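Moving into a smaller kitchen

We have been in the flat since September and I have only just stopped opening the wrong cupboard for the tea bags. The old kitchen had a larder you could stand in. The new one has a run of units along one wall, a fridge that opens the wrong way and a window over the sink that I like very much.

I kept a list when we were packing. It ran to 200 lines, and that was only crockery, pans and dry food. A good part of it went to my sister-in-law, Sheena Purves, who had room for it. The fish kettle went too. I had used it twice in eleven years.

What I found hardest to part with was mugs. They turn up from everywhere: leaving presents, seaside shops, a garage that was giving them away. I kept the ones I reach for and let the rest go. A mug tree takes up less room than a shelf, and the mugs dry properly on it if you hang them at a slant.

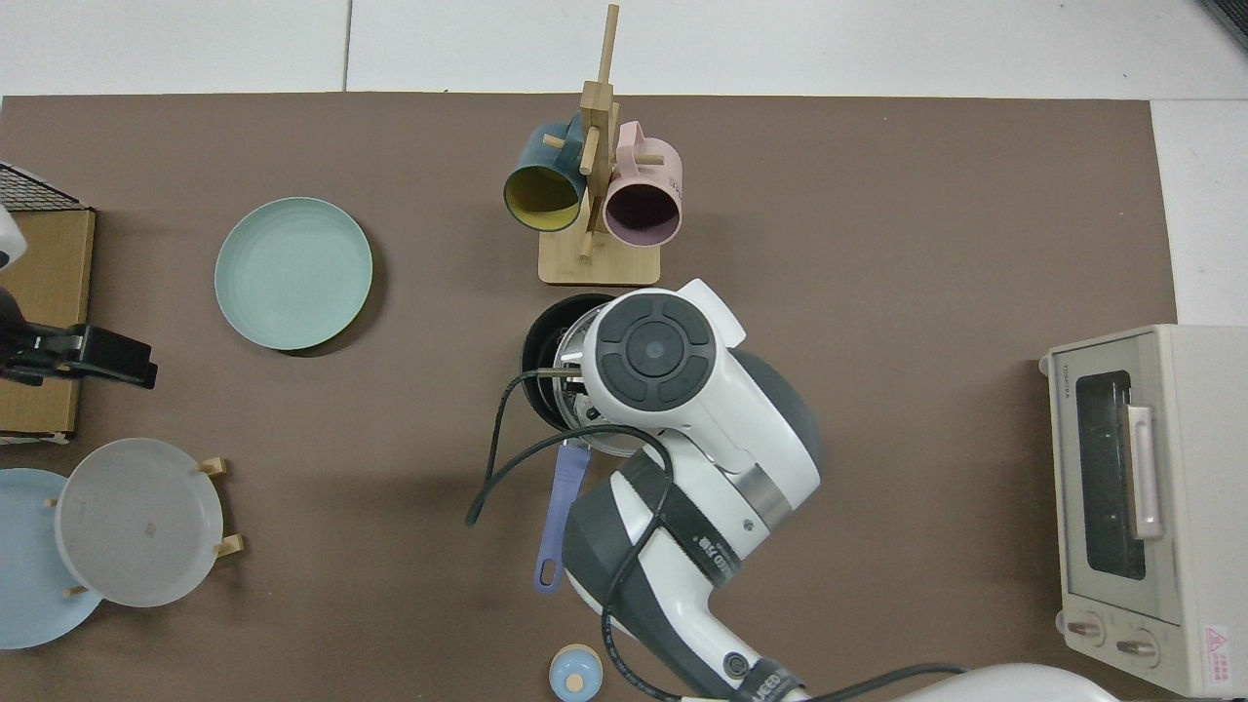 Mug tree, with two mugs on it.

Plates were easier. I used to have a full dinner service that came out at Christmas, and a second lot for every day. Now there is one lot. They don't match and I have stopped minding. If more people come than we have plates for, somebody gets a pasta bowl.

The dry food took longest. I had bags of lentils going back to a time when I was going to make dhal every week. Craig Leckie from downstairs told me he writes the month on the lid of everything with a wax pencil, and I have started doing the same. It has made me buy less. I also threw out a jar of something brown that neither of us could identify by smell.

For storage I bought a set of stacking tubs from Trustow. They are fine. The lids are stiff when new and the tall one doesn't fit under our wall units, so measure first. The tall one now lives on top of the fridge with the flour in it.

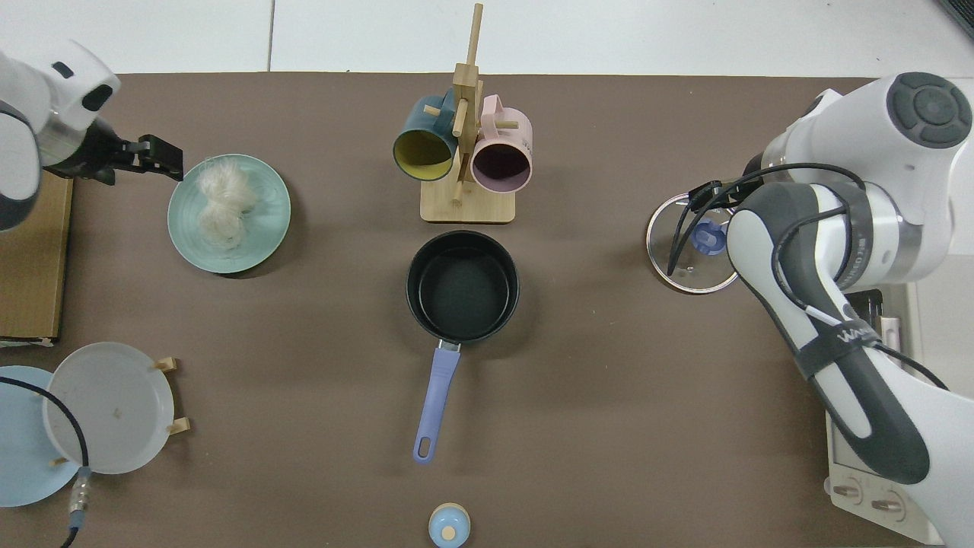 Words: Fiona Pringle
23rd January

Noodles are what I would tell anyone with a small kitchen to keep in. Dried rice noodles weigh next to nothing, they keep for ages and most of the thin ones only want a soak in hot water, so you aren't tying up a ring on the hob. We have two rings. I soak them, drain them, then put them in with whatever is in the pan. Cabbage and an egg is the usual. Last week it was the end of a roast chicken, some spring onions and too much chilli.

The one job still to do is the drawer next to the cooker. It has string, batteries, a meat thermometer, takeaway menus and the key to a bicycle lock we no longer own. I moved it from the old house by tipping the whole lot into a carrier bag and tipping it out again at this end. I'm going to have a go at it at the weekend if the rain keeps up.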